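We use cookies to keep you signed in and to remember your settings. Accept all | Manage

Label printer skips every other label after update [SOLVED, mostly]
Posted Dec 22, 2023 by tapegrid_annie

Okay, writing this all down while it's fresh, because I searched this forum for an entire afternoon and found a bunch of threads that just end with "never mind, fixed it" (please don't do that!).

Setup: Fleller desktop label printer, the older one with the gray lid, plugged by USB into a Windows laptop running Somoleo for the inventory side. Labels are the Tangen paper rolls, 1,000 to a roll. It ran fine all through November. Then Somoleo updated itself and the next morning I got one good label, one blank, one good label, one blank, all the way down. Annoying, and it eats rolls like crazy.

First thing I tried was the obvious stuff. Power off, power on, different USB port, different cable. No change. Then I cleaned the sensor with a dry swab and a little canned air. There was a surprising amount of paper fuzz in there, so I got my hopes up, but nope, same pattern.

Next I ran the calibration, where you hold the feed button until the light blinks 4 times. It fed a few labels, stopped right on the gap like it should, and the self-test page came out perfect. So the printer itself knew where the labels were. That's when I started blaming the software, and I should have started there.

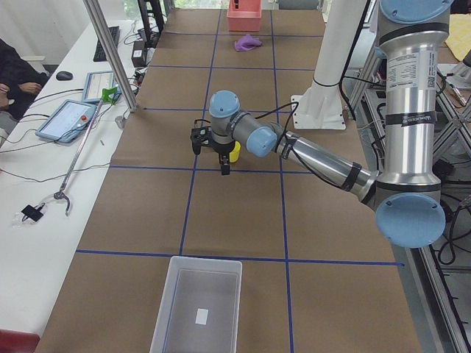 Our long table, papered and taped into cells.

I uninstalled the driver and put the same one back. Nothing. I rolled Somoleo back one version, and that did nothing either, which really threw me. Support chat had me send a log and then told me to buy new labels. Um, no thanks, I have 26 rolls of these!

Here's what did it. In the printer preferences there's a page size AND a separate stock size, and the update had reset the stock size to the default, which is 80 mm tall. Mine are way shorter than that. The printer thought each label was longer than it is, so it rolled right past the next one looking for the end. Going back a version didn't help since the setting lives in the driver profile and my reinstall kept the old profile. You have to check the "remove saved profiles" box when you uninstall. It's tiny and it's off by default.

So, the short version:
- uninstall driver, check "remove saved profiles"
- restart
- reinstall, set stock size by hand
- calibrate again
- print a few before you trust it

Still open: the Birside barcode font prints a hair too light now. I bumped the darkness up two notches and it scans, but only if I hold the scanner close. If anybody has a better fix, I'm all ears.

Recent topics
Somoleo won't remember default printer
Fleller lid sensor stuck on "open"
Tangen rolls curling at the end
Birside font missing after restart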